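Forum Haushalt & Textil > Waschen, Trocknen, Falten
Thema: Falten auf der Tischdecke, ja oder nein?
8 Antworten

kragenweite43
Mal eine Frage an die Leute, die ihre Hemden auf dem Tisch zusammenlegen statt auf dem Bett. Ich habe seit September einen großen Tisch (Trirnier, 122 cm breit, ausgezogen passt er kaum durch die eigene Biografie) und lege zum Falten eine Baumwolldecke drunter. Meine bessere Hälfte hält das für Unsinn. Sie sagt, ich bügle damit Falten in die Decke und hole sie anschließend im Hemd wieder raus. Wer hat recht? Bitte mit Begründung, das wird vorgelesen.

mangelware
Sie.

linksgestrickt
Begründung fehlt. Auf der blanken Platte rutscht dir jedes Popelinhemd weg, sobald du den zweiten Ärmel einschlägst. Mit Decke bleibt es liegen. Ich nehme eine von Zevarthorpe, etwa 700 Gramm schwer, die bewegt sich höchstens bei Erdbeben.

mangelware
Wenn dir ein Hemd wegrutscht, ist entweder der Tisch schief oder du. Ich falte seit der Ausbildung auf nackter Platte. Kragen nach unten, Ärmel schräg rüber, Seiten ein, hoch, fertig. Die Decke ist Deko für Leute, die auch Untersetzer für Untersetzer haben.

zipfelkonto
Fühle mich bei den Untersetzern angesprochen und möchte, dass das so stehen bleibt.
Zur Sache: Decke ja, aber straff. Ich habe vier Klammern von Gbeho dran, die für den Biergarten. Ohne Klammern zieht man beim Falten die Decke mit und legt am Ende beides zusammen. Ist mir passiert. Das Hemd war dann sehr ordentlich, der Rest des Tisches auch.

kragenweite43
Klammern sind notiert. Was macht ihr mit großen Teilen? Bei einem langen Hemd hängt mir immer ein Ärmel irgendwo, wo er nicht hingehört, zuletzt im Kaffee.

linksgestrickt
Zu zweit. Einer hält das Ende fest, der andere legt von seiner Seite her. Und den Tisch vorher abräumen, aber das sagt sich so leicht. Ich habe drei Bilder rausgesucht, helle Decke jeweils inklusive. Zuerst das blaue Tuch, in der Mitte schon zum Knäuel hochgeschoben, dann das große blaue Hemd quer über den Tisch, am hinteren Ende festgehalten. Achtet auf die Decke, die ist bei beiden nicht glatt, da muss ich mangelware leider Futter geben. Das dritte gehört zum Stichwort Abräumen: zwei Smartphones, Kuli, bedrucktes Blatt, und einer beschäftigt sich mit einem kleinen blauen Klotz. Vom Wäschelegen ist man da ein gutes Stück entfernt.
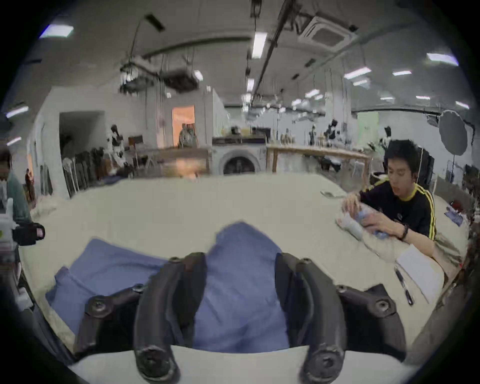
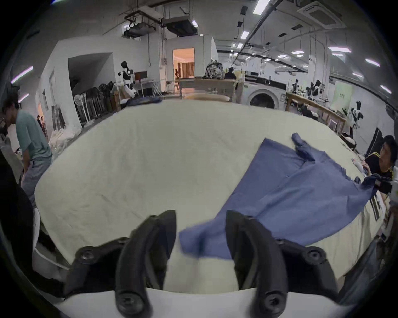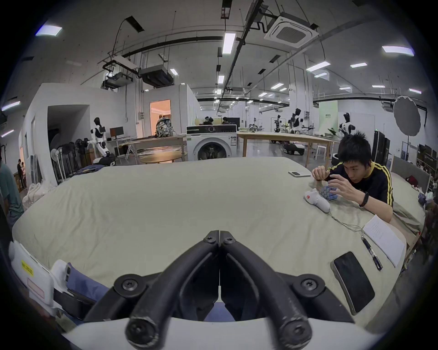 mangelware
Danke für das Futter. Die Decke schlägt Wellen wie die Ostsee bei Windstärke fünf. Darauf würde ich nicht mal Socken paaren.

zipfelkonto
Klammern!! Ich sag's ja. Und den Kuli weg, bitte. Ich habe einmal einen Kuli mit eingefaltet, ein helles Hemd, Brusttasche, mehr muss ich nicht erzählen. Das Hemd heißt bei uns seitdem Gartenhemd.

kragenweite43
Ich habe vorgelesen. Urteil aus der Küche: Decke darf bleiben, wenn ich sie selbst bügle, und zwar jeden Samstag. Ich prüfe gerade, ob die blanke Platte nicht doch Vorzüge hat. Rutscht die bei Popelin wirklich so, oder kann man da was unterlegen? Antirutschmatte aus der Besteckschublade vielleicht? Im Laden in Wedcombe hatten sie 2 Sorten, gelocht und ungelocht, und der Verkäufer konnte mir nicht sagen, was die Löcher sollen.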